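Climwood Library Reading Fund
Progress report, May
To: Mirjam Brouwer, Nel Foundation

Dear Mirjam,

You asked for two pages and no adjectives. I can promise the two pages.

The middle-grade book club is now in its second term. We have 12 regulars in the upstairs room and 8 more at the Valluvgate branch, where the group meets at 4 p.m. and is fed by 4:05. Your grant paid for 162 paperbacks. All of them have been cataloged and covered, and most have been out at least once. The exceptions are the verse novels, which I chose myself and which the children have treated with great politeness.

Loans from the club shelf stand at 223 since the last report. A good share of those belong to one graphic novel series about a lighthouse run by otters. I had budgeted for a single set. We now have three, and there is still a waiting list, kept by a nine-year-old who enforces it with more rigor than our own system does.

Voting for the readers' choice list closed last week. You may remember that we let the children nominate titles this year. They put forward several books we own, two we had to buy, and one that has not been written yet, although its author is in fifth grade and says she is on chapter three. We have left a line open for it.

What has gone less well: the parent-and-child evening drew four families, two of whom had come to use the copier. I still think the idea is sound. The hour was wrong, and so was the flyer, which described the evening as "an exploration of shared text." I wrote the flyer. For the fall we would like to try a Saturday-style morning format during school break, and call it "Read With Your Kid."

The author visit has been moved to October. The publisher's schedule changed, then ours did, then theirs changed back. The fee is unspent and sits under its own heading in the budget sheet. Konditz, the bakery across the street, had already agreed to supply the cake, and has kindly agreed to supply it again later.

Spending is otherwise on plan. We are slightly over on book covering film and slightly under on postage, and I would like your approval to let the one pay for the other. The remaining book money will go to replacements and to early chapter books, where the Valluvgate shelf is thin. I have been told by the members themselves that they would accept more otters.

The next report will follow after the author visit, assuming there has been one — I will write either way.

With thanks,
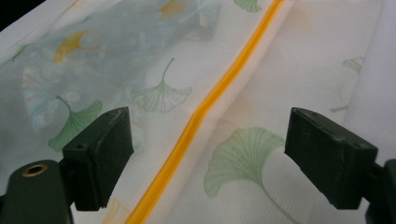 Anouk Van Acker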